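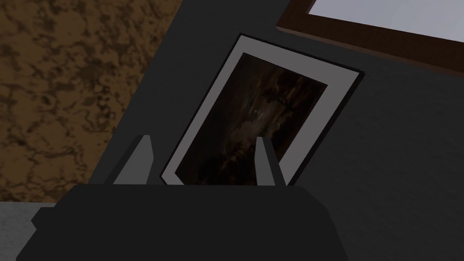 Gripper fingers open below the framed picture, Belmont room, in simulation.

A simulated robot cell needs a maintenance schedule, and it should be the same kind of schedule a physical cell gets: dated, signed and boring. Most groups that run simulated cells keep no such thing. They keep a version history and assume it does the same job. It does a different one.

The cell I look after is called Belmont. It is a furnished bedroom with a two-armed mobile robot in it, running on the Urkum simulator. I took it over in February with no handover notes beyond a list of file changes. The list told me who had edited the gripper model and when. It did not tell me what the gripper was supposed to do when it was healthy, and I had no way to tell a drifted cell from a good one.

Things do drift. The usual argument against upkeep is that software has no bearings to wear and no cables to chafe. This is true of the parts and false of the cell. A solver update changes how contact forces settle. Someone replaces a piece of furniture with a nicer model whose collision shape is slightly fatter than its visible shape. A joint limit is widened for one test and stays wide. Every one of these edits is small and most are sensible. After a few months the fingers close on air a short distance from a surface and report a grip.

My schedule has 9 checks and takes 30 minutes. The first is joint zero on both arms, read against a stored pose. Next comes finger travel, open to closed, with the gap measured at the tips and again at the base. Tapered fingers make this more important than it sounds. A small angular error at the base is a large one at the point, and thin objects such as picture frames and trays are picked up near the point. Then there is a push test against a fixed wall, where the reported force must rise smoothly, and a drag test on a flat plate to confirm the friction values. The rest covers collision shapes, object masses, camera mounts, the time step and the reset state of the room.

The reset state is the check most people would drop, and I would keep it over several of the others. If the door starts slightly ajar on one run and shut on the next, every result involving the door handle is suspect. The same applies to any object left on the carpet or the bed. I compare the poses of all movable items against a reference file and reject the cell if a single one is out of tolerance.

Two-arm work raises the stakes. With one arm at a tray on the bed and the other open near the door, a bad base pose spoils both tasks, and it spoils them by different amounts. People then tune each arm separately to make the numbers come right. The tuning hides the base error until somebody moves the robot, at which point both arms are wrong and the tuning has to be undone by hand. I have done this job once and it took longer than all the scheduled checks since.
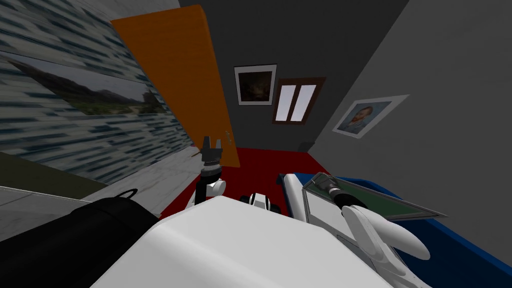
One reply to an earlier version of this essay argued that the whole routine should be automated, that a script could run it on every commit, and that a person reading force curves on a Friday afternoon is a poor use of a salary.

I agree with the first part. The measurements are scripted in my cell as well. The reading is manual, and I think it should stay manual. A script passes a force curve that stays inside its limits. It will also pass one that has developed a step in the middle, provided the step is small enough, and the step is the fault. Limits can be tightened, but then the script fails good cells and people learn to rerun it until it goes green.

There is a cost, and it should be stated. The schedule blocks the cell while it runs. The Dultent group, working on the same simulator, queues up to 2,000 runs overnight and does not like gaps in the queue. Their position is that bad runs can be filtered out afterward. Perhaps they can, if the fault is one that shows in the results. A friction value that is too high mostly shows up as success.

Repairs should follow the same discipline as checks. Change one value, repeat the full set, write down the old number and the new one. Mowat, the cell next to mine, was once fixed by changing friction and finger stiffness together. It has worked well enough ever since, and neither value can now be touched with any confidence.

Contact the author | Copyright 2024, all rights reserved | Back to top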